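Friday, April 4, 2025
Hat blocking, felt batch 13 from Stoltberg

Steamed two hoods this morning before the Hillanden order is started. The felt is heavier than the December batch and it drinks the water slowly. First hood I pulled too early and the crown came with a small ridge at the tip line. Second one I left in the steam until it was soft to the fingers, then it went down on the block without fight.

Stiffener: old recipe, but thinner. I brushed inside only. With the December felt we brushed both sides and the brim became like cardboard — I don't want this again.
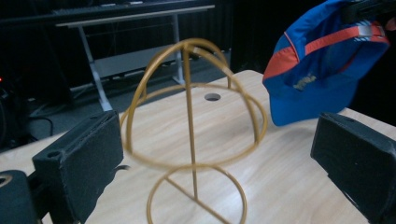
Drying is still the weak point. The crown needs air from inside, and when it sits flat on the shelf the sweatband line stays damp until evening. Giáp pattern has a deep crown, so it will be worse there. Noel Lumbao suggests to turn the hoods once at lunch. I will try it on Monday.

Weighed the dry hood: 74 grams, before trimming. 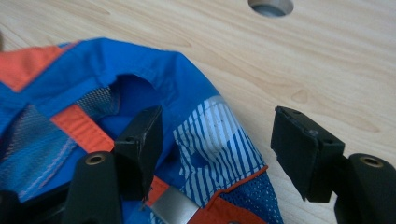

To do

Order ribbon from Prondumdale, the narrow one. Last invoice was 727 and I think they counted one roll twice, must ask.
Sand the oval block, it has a rough place on the back side and it catches the felt.
Write the steaming time on the batch card. I forgot it today for both hoods.
Check if the brim cutter is still set for the wide brim.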